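Tote and Tray Inspection, Loose Circuit Boards
Flodmont parts room, revision 6
Applies to: molded plastic trays, bins and totes used to hold bare or populated boards between benches

Scope

This checklist covers the container and the way boards are placed in it. It does not cover the boards' electrical test, which has its own sheet. Complete one sheet per container. Mark each line OK, REPAIR or REMOVE and write a comment for anything other than OK.

1. Identification

1.1 Container number legible on the outside wall. OK.
1.2 Number matches the register. OK. Container 261, entered in February.
1.3 Old labels removed, no adhesive left inside. OK.
1.4 Color matches use. OK. Yellow is for boards awaiting sorting. Gray is for finished stock and is kept on the Winer shelving, which has a separate sheet.

2. Structure

2.1 Rim free of cracks and splits. OK. Flex the rim lightly by hand at each corner and listen. A crack in a molded seam is usually heard before it is seen.
2.2 Corners free of whitening from stress. OK.
2.3 Walls not bowed when loaded. OK at the current load. The limit for this size is 200 boards, and it was nowhere near that.
2.4 Base sits flat on the bench. REPAIR. Slight rock on one corner. Shim the bench position or move the container; do not heat the plastic to correct it.

3. Interior surfaces

3.1 Floor free of grit, solder splash, wire ends and swarf. OK.
3.2 Walls free of sharp burrs. OK. Run a gloved finger down each inner wall.
3.3 Surface marks recorded. Small white scuffs on the ledge, in a short streak next to the crease. Could be scratching or residue. Wipe once with a damp cloth. If the marks stay, record them as wear and take no further action. If they come off, record them as residue and check the other containers from the same shelf.
3.4 Faint curved ring on the floor of the tray. Cosmetic. Leave it.

Lighting matters for this section. Glossy yellow plastic throws glare back from the rim and walls, and a bright patch will hide a hairline crack completely. Turn the container a quarter turn and look again before marking 3.1 to 3.3 as OK.

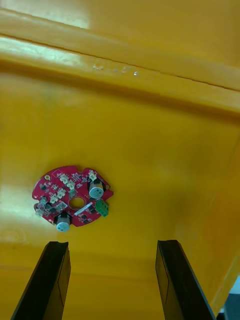 Static control comes next and is the part most often skipped. An ordinary molded tray has no dissipative properties unless it is marked as such, whatever its color. An unmarked tray may be used for scrap, mechanical samples and boards already written off. It may not be used for boards going back to a customer.

4. Static control

4.1 Dissipative marking present, or container listed as general use only. OK. Listed as general use.
4.2 No live stock in a general use container. OK.
4.3 Bench mat bonded to ground point. OK.
4.4 No foam, bubble wrap or tape inside. OK.

5. Board placement

5.1 Boards lie flat on the floor, not propped on the ledge.
OK.
5.2 Boards not stacked with component sides touching. OK.
5.3 Boards picked up by the edges only. Observed during the shift, OK.
5.4 Small boards not left behind after emptying. REPAIR. Tip and look – do not rely on feeling for them. Red boards stand out on yellow, green ones less so, and the smallest ones lodge against the wall.

6. Storage and movement

6.1 Container not overhanging the bench. OK.
6.2 Stack height within limit. OK. Limit is 6 for empty containers. Loaded containers are not stacked.
6.3 Carried with both hands on the rim. OK.
6.4 Walkway clear to the Kelemen cabinet. REMOVE. One pallet truck parked across the cabinet doors. Moved at 2:15 p.m.

Result

Container stays in service, general use only. Two lines to close: 2.4 and 5.4. Line 6.4 closed on the spot. Next check after 400 loads or when the container is dropped, whichever comes first.

Comments (4)

benchrat: We had the same white marks on ours. Damp cloth did nothing. Ended up logging it as wear on eleven trays.

partsroom_north: Does 2.3 apply to the Gisham trays as well? They are deeper and the walls feel thinner.

flodmont_parts: Not yet. Use half the limit on the Gisham trays until the next revision.

tmk: Please put 4.1 at the top of the sheet. By the time people reach section 4 the boards are already in the tray.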